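Mulisus – fiche du jeu de données « ranger et servir »

Version de janvier. Maintenance : Maricruz Tapia. Code de lecture et scripts d'évaluation dans le dépôt voisin, Owino.

À lire avant de télécharger

Mulisus rassemble des épisodes de manipulation sur table : vaisselle, faux aliments, contenants, le tout saisi et déplacé par un bras muni d'une pince. Si vous cherchez un jeu qui prouve que les robots savent débarrasser une cuisine, passez votre chemin. Je l'ai monté parce que j'en avais assez de lire que la question était réglée, et je voulais un matériau sur lequel on puisse vérifier l'affirmation sans croire l'auteur sur parole, moi comprise.

Le nom du jeu n'a pas de sens particulier. Celui du dépôt non plus.

Contenu

Épisodes : 2344
Épisodes annotés jusqu'au bout : 1689
Épisodes réservés à l'évaluation : 305
Consignes distinctes en langue naturelle : jusqu'à 200
Langues des consignes : français, espagnol
Vues : une caméra au poignet, une vue d'ensemble
Actions : positions articulaires et ouverture de la pince

Les épisodes non annotés sont fournis tels quels. Certains sont très bons, d'autres s'arrêtent au milieu d'un geste. Je n'ai pas voulu les trier : chaque fois qu'on trie, on garde les jolis, et on finit par publier un catalogue de réussites que tout le monde prend ensuite pour une moyenne.

La tâche, vue de près

La consigne la plus fréquente demande de prendre un objet et de le poser ailleurs. Formulée ainsi, elle paraît triviale. Elle l'est beaucoup moins quand l'objet se déforme sous les doigts, qu'il a un haut et un bas, et que la personne qui donne l'ordre suppose que cela va de soi. La bouteille de ketchup en tissu est un bon cas d'école : on peut la tenir correctement et la tenir à l'envers en même temps.
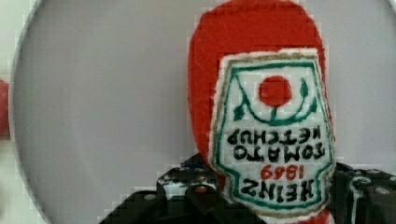 Le champ « saisie » vaut vrai dès que l'objet est tenu. Le champ « orientation » est séparé, et je vous demande de ne pas les fusionner. Plusieurs articles que j'ai relus ces derniers mois ne rapportent que le premier. Un taux de saisie flatteur ne dit rien du repas : une vraie bouteille ouverte, tenue goulot en bas, fait une tache sur la nappe, et la personne qui nettoie la tache n'est pas le robot.

Je distingue donc trois niveaux dans les annotations.

saisie : l'objet est tenu par la pince.
dépose : l'objet repose à l'endroit demandé quand la pince s'ouvre.
usage : l'objet est dans un état où quelqu'un pourrait s'en servir sans le reprendre en main.

Le troisième niveau est subjectif. Deux annotateurs le remplissent séparément et leurs désaccords sont conservés dans le fichier desaccords.csv. Lisez-le, il est plus instructif que les courbes. On y trouve par exemple un long échange sur une tasse posée droite, à la bonne place, mais avec l'anse contre un bol, donc impossible à attraper. L'un a mis oui, l'autre non. Je penche pour non.

Objets

Le vocabulaire d'objets est volontairement pauvre. Des fruits factices, des bols de tailles différentes, une tasse, des assiettes, des gobelets, quelques articles en tissu. La liste complète, avec les noms français et espagnols employés dans les consignes, se trouve dans objets.txt. Ne cherchez pas de couteaux : il n'y en a pas. Ni liquide, ni nourriture véritable, ni verre fragile.

Autrement dit, tout ce qui rend une cuisine pénible a été retiré. Pas de gras, pas de miettes, pas d'éponge douteuse au fond de l'évier, pas d'enfant qui réclame pendant qu'on essuie. Je le signale parce que les présentations commerciales oublient souvent de le faire. La société Bunon m'a écrit pour savoir si un modèle entraîné sur Mulisus pouvait être annoncé comme « prêt pour la restauration collective ». J'ai répondu que non, et j'ai ajouté la clause qui figure plus bas dans les conditions d'utilisation.

Disposition de la table

Les objets sont disposés à la main avant chaque épisode, sans gabarit. J'avais d'abord prévu un tirage au sort des positions, mais les tirages donnaient des tables que personne n'aurait laissées chez soi, trop bien réparties, avec un écart poli entre chaque chose.
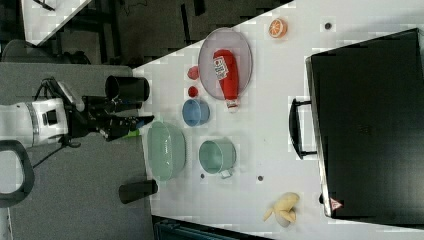 Le désordre ordinaire n'est pas uniforme, et c'est ce que les évaluations mesurent le plus mal. Les gens posent les choses par grappes et laissent dépasser ce qui dépasse. Un modèle qui réussit avec un objet isolé au centre peut perdre tous ses moyens quand deux bords se touchent. Regardez la bouteille couchée sur l'assiette ovale transparente, bouchon au-delà du rebord : faut-il retirer la bouteille, ou déplacer l'assiette avec ce qu'elle porte ? Une personne choisit sans y penser, selon qu'elle met la table ou qu'elle la débarrasse. La consigne, elle, dit souvent seulement « range l'assiette ». Même difficulté avec le cylindre noir qui déborde en partie du plateau, dont on ne sait pas, faute d'instruction, s'il fait partie de la tâche. Dans les annotations, ces situations portent l'étiquette « ambigu », et je recommande de rapporter leurs résultats à part.

Les assiettes transparentes méritent aussi un mot. Les capteurs de profondeur les voient mal, c'est connu, et beaucoup de jeux de données les évitent. Nous les avons gardées. Vos scores baisseront sans doute un peu ; tant pis pour les scores.

Ce que le jeu ne permet pas de conclure

Qu'un modèle sait faire la vaisselle. Aucun épisode n'en contient.

Qu'un modèle travaille à une cadence utile. Les durées sont enregistrées, mais chaque épisode commence avec une table préparée et un bras prêt. Le temps passé par un humain à remettre les objets en place n'entre dans aucun chiffre. Si vous publiez une durée moyenne, précisez qu'elle exclut la préparation. Je sais bien que la phrase casse l'effet du graphique.

Qu'un modèle se transpose à un autre lieu. Tout a été enregistré au même endroit, l'atelier d'Umthorpe, avec le même mobilier. Un utilisateur m'a signalé que son modèle se repérait à un trou du plateau blanc plutôt qu'aux objets. Je n'ai pas pu reproduire son expérience, mais je n'ai rien non plus qui permette de l'écarter.

Qu'une machine remplacera quelqu'un en plonge ou en salle. J'ai fait la plonge pendant mes études. La difficulté n'était presque jamais de soulever un bol. Il fallait décider en une seconde si le bol était propre, à qui il manquait, s'il valait mieux le sortir tout de suite ou attendre le plateau suivant. Aucun champ de ce jeu n'approche cette décision.

Cela dit, je ne tiens pas le progrès pour nul. Les pinces à deux doigts se débrouillent bien mieux avec les objets mous qu'à l'époque de mes premiers essais, et les consignes en langue naturelle sont comprises la plupart du temps quand elles nomment un seul objet. C'est un résultat sérieux. Il est simplement plus petit que les titres qu'on lui donne.

Format

Chaque épisode est un dossier numéroté. Il contient les deux flux vidéo, un fichier actions.parquet et un fichier meta.json. Les champs principaux de meta.json :

consigne : texte libre, tel que saisi, fautes comprises
langue : fr ou es
saisie, dépose, usage : vrai, faux ou vide
orientation : correcte, inversée, couchée, sans objet
ambigu : vrai ou faux
remarque : texte libre, souvent vide, parfois grossier

Les vidéos sont compressées assez fort, surtout la vue du poignet, où l'on distingue des blocs le long des contours. Les originaux sont trop lourds pour l'hébergement actuel. Si votre méthode dépend de la finesse des bords, écrivez-moi avant de perdre une semaine.

Évaluation

Le script d'Owino produit un tableau avec les trois niveaux séparés, puis les cas ambigus. Il n'y a pas de score global. On m'en réclame un régulièrement – pour les classements, pour les diapositives – et je refuse toujours. Additionner une saisie et un usage revient à noter un serveur sur le nombre d'assiettes qu'il a touchées.

Merci de rapporter les échecs avec autant de détails que les réussites, et d'indiquer si une personne est intervenue pendant l'essai, même pour redresser un gobelet.

Conditions d'utilisation

Usage libre pour la recherche et l'enseignement. Usage commercial autorisé, à une condition : ne pas citer Mulisus à l'appui d'une affirmation sur des tâches qu'il ne contient pas. « Cuisine autonome », « aide à domicile » et « prêt à servir » tombent sous cette clause.

Problèmes connus

Les consignes espagnoles sont moins variées que les françaises et emploient trop souvent le même verbe.
Le champ orientation est vide dans une partie des premiers épisodes ; le champ n'existait pas encore.
« Bol » et « saladier » désignent parfois le même objet selon l'annotateur. Je n'ai pas harmonisé, les gens ne le font pas non plus chez eux.
Quelques remarques sont tronquées à cause d'un problème d'encodage des guillemets.

Corrections bienvenues par le suivi de tickets du dépôt. Joignez le numéro de l'épisode et, si possible, l'instant dans la vidéo.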